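Über uns

Zosta nimmt Vorführungen von Handhabungsaufgaben an Robotern auf und bereitet sie für das Training von Steuerungsmodellen auf. Auftraggeber sind Hersteller von Greifern und Armen, Integratoren und Forschungsgruppen, die eine Aufgabe beschreiben und die Daten dazu beziehen. Eigene Roboter verkaufen wir nicht.

Das Unternehmen besteht seit April 2022. Gegründet wurde es von Boris Ševčík und Gleice Seixas, die zuvor gemeinsam Programmiergeräte für Schweißzellen entwickelt hatten. Heute sind wir 17 Beschäftigte, davon der größere Teil im Aufnahmebetrieb.

Arbeitsweise

Eine Aufgabe wird dem Roboter bei uns auf zwei Arten gezeigt. Beim Handführen ist der Arm nachgiebig geschaltet. Die Bedienperson fasst ihn am Flansch und bewegt ihn durch den Ablauf, während Gelenkwinkel, Momente und Greiferöffnung mitgeschrieben werden. Bei der Fernsteuerung sitzt die Bedienperson an einem Führungsarm gleicher Kinematik, dessen Stellung der ausführende Arm übernimmt. Handführen eignet sich für langsame Bewegungen mit Kontakt, etwa Einstecken und Andrücken. Für Greif- und Ablegeaufgaben wird überwiegend ferngesteuert, da die Hände der Bedienperson dabei nicht in den Kamerabildern erscheinen.

Kamerabilder und Gelenkdaten erhalten einen gemeinsamen Zeitstempel. Die Kamera am Handgelenk liefert die Nahsicht auf Finger und Objekt. Gegenstände, die nicht zur Aufgabe gehören, geraten dabei zeitweise groß ins Bild, und das Zielobjekt kann teilweise verdeckt sein. Solche Abschnitte bleiben in der Aufzeichnung. Ein Modell, das nur freie Sicht kennt, ist im Betrieb nicht brauchbar.
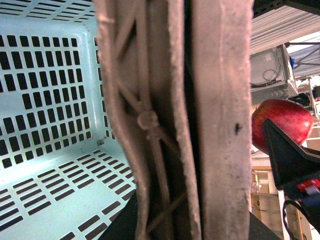

Nahsicht am Greifer: Kunststoffkorb links, roter Apfel hinter dem Greiferfinger.

Aufgaben

Der Schwerpunkt liegt auf unregelmäßig geformten Objekten in wechselnder Anordnung: Obst und Gemüse, Haushaltswaren, Textilien, Kleinteile in Behältern. Zu jeder Aufgabe gehört ein Aufgabenblatt. Es legt Ausgangslage, Zielzustand, zulässige Hilfsbewegungen und Abbruchbedingungen fest. Die Ausgangslage wird nach jeder Vorführung neu hergestellt, und zwar nach einer Liste, die vor Beginn der Serie erzeugt wird. Die Bedienperson wählt die Positionen nicht selbst. In den ersten Serien war das anders geregelt, mit dem Ergebnis, dass die Objekte mit der Zeit immer näher an die Tischmitte rückten.

Eine übliche Serie umfasst 500 gültige Vorführungen einer Aufgabe. Ungültige Durchgänge werden nicht gelöscht. Sie werden gekennzeichnet und getrennt abgelegt; auf Wunsch liefern wir sie mit. Als ungültig gilt ein Durchgang, wenn der Zielzustand nicht erreicht wurde, ein Objekt die Arbeitsfläche verlassen hat oder ein Kamerastrom Lücken aufweist. Ein Nachgreifen macht eine Vorführung nicht ungültig, es wird als Ereignis mit Anfang und Ende vermerkt.

Behälter mit durchbrochenen Wänden verlangen eine eigene Einweisung. Die Schlitze erzeugen im Tiefenbild Fehlstellen, und die Höhe des Randes wird bei Fernsteuerung leicht unterschätzt. Für Aufgaben mit Korb schreiben wir deshalb einen Mindestabstand beim Überfahren vor.

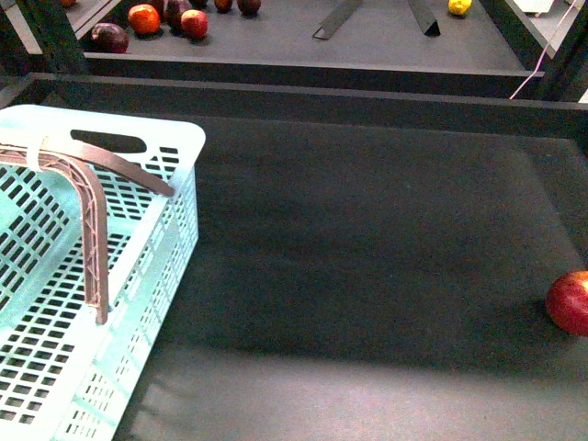 Arbeitsfläche mit Korb und Apfel, auf der erhöhten Ablage weitere Früchte.

Prüfung und Übergabe

Jede Vorführung wird von zwei Personen beurteilt, von denen keine sie aufgenommen hat. Bei abweichendem Urteil entscheidet die Aufnahmeleitung. Die automatische Vorprüfung erfasst Bildausfälle, Zeitversatz zwischen den Strömen, Sprünge in den Gelenkwinkeln und Stillstand am Anfang und Ende. Stillstand wird gekürzt, die ungekürzte Fassung bleibt archiviert.

Geliefert werden die Bildströme, die Gelenk- und Greiferdaten, das Aufgabenblatt, die Kalibrierung aller Kameras und ein Prüfprotokoll. Die Kalibrierung wird zu Schichtbeginn und nach jedem Eingriff an einer Kamerahalterung wiederholt. Zwischenstände können während der laufenden Serie abgerufen werden. Änderungen am Aufgabenblatt führen zu einer neuen Seriennummer, auch wenn nur ein Objekt ausgetauscht wird.

Ansprechpersonen

Boris Ševčík, Geschäftsführung, Verträge und Datennutzung
Gleice Seixas, Geschäftsführung, technische Leitung
Amirhossein Arabzadeh, Aufnahmeleitung und Einweisung der Bedienpersonen
Parviz Bakhtiari, Datenprüfung und Kalibrierung
Gianni Mancuso, Mechanik, Greifer und Vorrichtungen

Bedienpersonen

Die Einarbeitung an der Fernsteuerung dauert zwei Wochen. Vorkenntnisse in der Robotik sind nicht erforderlich, räumliches Vorstellungsvermögen und eine ruhige Hand werden in einer Probeaufnahme geprüft. Gearbeitet wird in Blöcken mit festen Pausen. Nach jedem Block wechselt die Aufgabe oder der Platz, da Vorführungen bei Ermüdung messbar ruckartiger werden. Die nächste Einarbeitungsgruppe beginnt im November. Bewerbungen nimmt die Aufnahmeleitung entgegen.

Besuche

Auftraggeber können bei der Einrichtung ihrer Serie anwesend sein. Während der Aufnahme ist der Aufenthalt im Bildbereich der Kameras nicht gestattet. Eigene Greifer und Objekte sind vor dem Einrichtungstermin anzuliefern, mit Maßzeichnung und Angabe der Masse. Nicht abgeholtes Material wird nach Abschluss der Serie auf Kosten des Auftraggebers zurückgesandt.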